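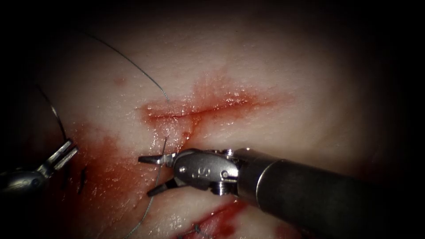 **Two-arm suturing rig, shared workshop build. Talk notes, Thanakorn Nuchit**

Slot is Tuesday. Keep the opening short and go straight to the mechanics.

- Built at the Dolldale workshop, bench 7. Controller is the Galindo board, firmware our own.
- Instruments are cable-driven. Each wrist is posed from motor position alone, with no encoder past the shaft.
- Cable stretch is the main error source. Mention the 33-point calibration grid, then move on.

**Slide 2: the handover**

Both arms have to agree on where the needle is. Our first version trusted the kinematics and closed on air. Current version corrects from the fixed camera before either jaw moves.

Pause on the picture. Point out the jaw shapes: narrow on the left, broad and rounded on the right.

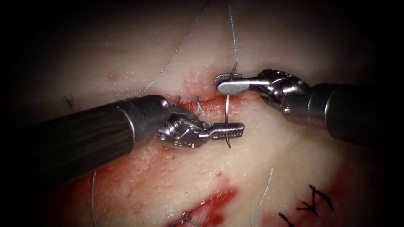 *Left jaws closed on the needle, right jaws just above the incision.*

- Rule in the code: the holding jaw doesn't release until the other reports grip current.
- Grip current is noisy. We filter it, and the filter costs time.
- Expect a question on thread tracking. The Pirkovon tracker handles one strand well and crossing strands badly. Say so.

**Slide 3: close view**

The close camera was a late addition. It gives jaw angle directly, which the fixed camera can't do when a shaft blocks the view. Glare is the weak point; exposure is locked and we mask the saturated area.
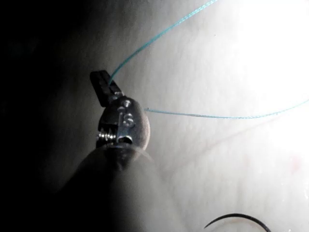 *Close view of wrist and jaw. Teal suture, with the curved needle at lower right.*

- Cable tension gets checked every 2,000 cycles. Log it by hand on the sheet at the bench.
- Mounts were redrawn after the Plultmont open day in April. Files are in the shared folder, metric fasteners only.
- Skip the wiring diagram if time is short.

Questions. Leave slide 2 up.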